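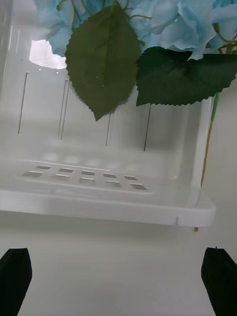 Januar, abends

Heute wieder Ausfall an der Blumenstation. Um kurz nach 9 Uhr ist der Arm mitten in der Bewegung stehen geblieben, Schutzstopp, Zähler bei Zyklus 1715. Im Protokoll stand nur eine Kraftüberschreitung am Handgelenk, dazu Fehlernummer 3657, die ich erst im Handbuch nachschlagen musste: Grenzwert beim Anfahren der Ablage überschritten.

Nesma war zum Glück schon da. Sie hat den Bereich gesperrt und den Arm im Freilauf weggedrückt, ich habe die Finger per Hand geöffnet. Am weißen Kunststoff vom Regal ist nichts gebrochen. Vermutlich hat sich ein Blatt irgendwo verhakt, und die Regelung hat dagegen gezogen, bis die Grenze erreicht war. Beweisen kann ich das nicht, die Kraftkurve ist erst ab dem Stopp gespeichert. Das ärgert mich am meisten.

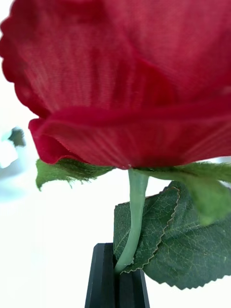 Am Stiel zu greifen ist immer noch das Beste, was uns eingefallen ist. Der Stoff der Blüten gibt nach und franst aus, und bei den Blättern weiß man nie, wie sie hängen. Nur hat die Kamera am Handgelenk dann die obere Bildhälfte fast voll mit Blüte. Bei der Rose ist das schlimmer als bei der Hortensie. Nesma will vor dem Ablegen einen Zwischenhalt einbauen – einmal zurückfahren, Kraft nullen, dann erst weiter. Kostet Zeit, aber Cotenia fragt nach Stopps und nicht nach Sekunden.

Nachmittags 20 Durchläufe mit halber Geschwindigkeit, kein Stopp. Sagt wenig, der Fehler kam vorher auch nur alle paar Tage. Den Grenzwert habe ich nicht angehoben, obwohl der Mann von Kultgate am Telefon dazu geraten hat. Solange wir mit den Händen in die Nähe müssen, bleibt er, wo er ist.

Morgen den Ringspeicher vergrößern, damit die Kurve vor dem Stopp mit drin ist. Und Ersatzfinger bestellen.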